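Grelance Triangle Throw, black/white/orange, large size
Posted July 11, 2020
Filed under: Textiles, Bedding and throws

I bought the Grelance Triangle Throw last August from the Flanolville outlet store and have used it since then on a daybed in a converted workshop. It was paid for at the shelf price. The store had both sizes. I took the large one, sold as 66 by 90 inches, because the smaller one does not reach the floor side of a daybed once the mattress is on it.

Most of the reviews I read before buying were written within a few days of delivery. They cover the color and the softness and very little else. This one is mainly about dimensions, edges, joins and washing.

Construction

The throw is a knitted black ground with rows of white loops laid across it. The loops form a scalloped line, so each row reads as a shallow wave. Set into the ground are triangular panels in flat orange. The orange parts have no loops and are noticeably thinner in the hand than the areas next to them. A separate strip in black and white diagonal stripes is used as trim. It is a flat fabric, firmer than the knit, and sewn on with a lockstitch in black thread.

The label gives the fiber as a cotton and acrylic blend without stating the proportion. I wrote to the seller to ask and received a link to the product page, where the proportion is also not stated. From the way it dries I would guess there is more acrylic than cotton in it, but I have not had it tested and would not rely on that.

Weight on a kitchen scale is over 5 pounds. For a knit of this area that is on the heavy side. It stays where it is put, which a light fleece does not, and it is also tiring to shake out of a window.

Dimensions

Measured flat on the floor before the first wash, the length was on spec and the width slightly over. A knit will give a different number depending on how hard it is smoothed, so I patted it down from the center and did not pull. After the first wash it came up short in the length by the width of a thumb and has not moved further. Anyone fitting it to a specific bed should allow for that.

The corners are not square. Two of them are close, and the other pair lean in the same direction, so that the throw is very slightly a parallelogram. On a sofa or thrown over a chair this does not show. On a daybed with a straight front rail it does, and I correct it by tucking the back edge deeper at one end.

The loops

This was the part I expected to fail, and it has held up better than the rest. The loops are anchored in the ground knit at each side of the scallop, so a pulled loop robs length from its neighbors without opening a ladder. I have had several pulls, mostly from a watch strap and from a rough spot on the daybed frame, since sanded. All of them went back with a blunt tapestry needle, working the slack sideways a little at a time. Do not cut a pulled loop. The cut ends would work out of the ground in the next wash and leave a gap in the row.

The white has stayed white. I had assumed the black would bleed into it, and washed the throw alone the first time with a color catcher sheet. The sheet came out light gray. On the second wash it came out clean and I stopped using them.

Lint is a different matter. The black ground collects everything, and the loops stand in the way of a sticky roller. A rubber upholstery brush pulled along the rows works. Pulled across the rows it catches.

The orange panels

Good color, even across each panel, and no fading that I can detect on the side facing the window compared with the side tucked under. I checked this by folding one over the other in daylight.

The problem is the difference in thickness. Where a thin panel is set into a thick ground, the stretch is taken up by the thin part. After some months of people sitting on the same place, one triangle had bagged a little at its base, enough to make a soft bulge. Washing and drying flat removed most of it. I now turn the throw end for end when I strip the daybed and have had no further bagging. The seams around the panels are overlocked on the reverse and bulky enough to feel if you lie on them in a thin shirt.

The points of the triangles are well made. Sharp points in knitted panels are often rounded off or puckered. These are neither, with one exception near a corner where the seam allowance was trimmed too close and a few threads showed. I put in some hand stitches before the first wash.

The striped trim

The weakest part of the product. The trim is firm and the knit is elastic, and they have been joined with a stitch that suits only the trim. If the knit is stretched along the edge, the thread takes the load. Mine broke in 2 places, both near a corner, both within the first season of use. The repair is simple: unpick a short length, pin with the knit relaxed, and resew with a narrow zigzag. A maker selling at this price should have used a stretch stitch to begin with.

The diagonal stripes also have to be matched where one strip ends and the next begins. On the long sides this has been done correctly. On one short side the stripes meet at a visible step. I leave that side at the wall.

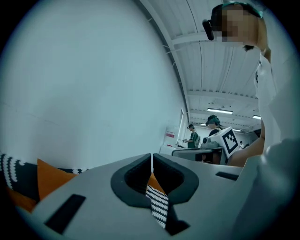
If you intend to lift or hang the throw by its edge, take hold of the trim and the knit together. Lifting by the trim alone puts the whole weight on that lockstitch. The same goes for clothespins. I use wide ones set well in from the edge, and more of them than seems necessary.

Washing and drying

The care label says cold wash, gentle cycle, dry flat. It fits in my home washer, though not with anything else. The drum should be no more than loosely filled, and with this item alone mine is already at that point. Spin at the lowest setting that will bring it to a weight you can carry. On a high spin the knit came out with hard creases across the loops, and those took a day to relax.

Drying flat is the real cost of ownership. It needs a clear area the size of a bed for a day and a half in summer, longer in winter. I lay it over two clotheshorses opened side by side with a sheet underneath and turn it once. Hanging it over a single line stretches it along the length, and the stretch is uneven because of the panels. I have not put it in a dryer and do not plan to.

No pilling on the white loops. Light pilling on the black ground in the areas where it rubs against the daybed rail. A fabric shaver will take this off, but keep it away from the loops entirely.

In use

Warmth is moderate. The knit is open enough that a draft passes through it, and the workshop has a high ribbed ceiling and plain white walls that hold very little heat in the evening. With a cotton sheet under it the throw is enough for spring and fall. In January I use it as a top layer over a quilt, where its weight helps to keep the quilt from sliding.

As a sofa cover it is less good. The loops catch on buttons, belt buckles and rings, and the pattern moves out of line as soon as somebody sits down and gets up again. As a wall piece it would need a sleeve sewn along the top of the reverse, through the knit and not through the trim.

Visually it is a strong pattern, and it is best with little else around it. Against the white wall the black and orange look clean. I tried it in a room with a striped rug for a week and moved it back.

Compared with the alternatives

Before this I had a Grukeck loop throw, which is similar in the ground knit and has no inset panels. The Grukeck is lighter, has a self-finished edge with no trim, and dries much faster. The loops on it are longer and less well anchored, and I lost a whole row to a cat. For a household with animals I would not recommend either of them, but the Grelance would last longer.

I have also handled the Lewis version in a store, without owning it. The Lewis uses printed triangles in place of inset ones, so the thickness is the same all over and nothing can bag. The print looked dull next to the solid orange of this one, and the reverse is plain. On the Grelance the reverse is usable, with the panels showing at full color and the loops reduced to small white bars.

Faults found, for reference

Corners out of square. One panel point trimmed too close. Trim stitching broken near a corner, as described, and resewn. Stripe mismatch on one short side. Fiber proportion not stated anywhere.

None of these was bad enough for me to return it, and all of the sewing faults can be put right by anyone with a basic machine and an hour. They are the kind of fault that an inspection at the factory should have caught.

Recommendation

Buy it for a daybed or a guest bed where it will mostly lie still, and check the trim at the corners before the first wash. If you have no place to dry it flat, choose the Grukeck. The smaller size has the same trim and the same stitch, judging by the one I unfolded in the store, and the corners on that one were square.

I have since resewn the trim along all four sides and will add a note to this page if the zigzag gives way.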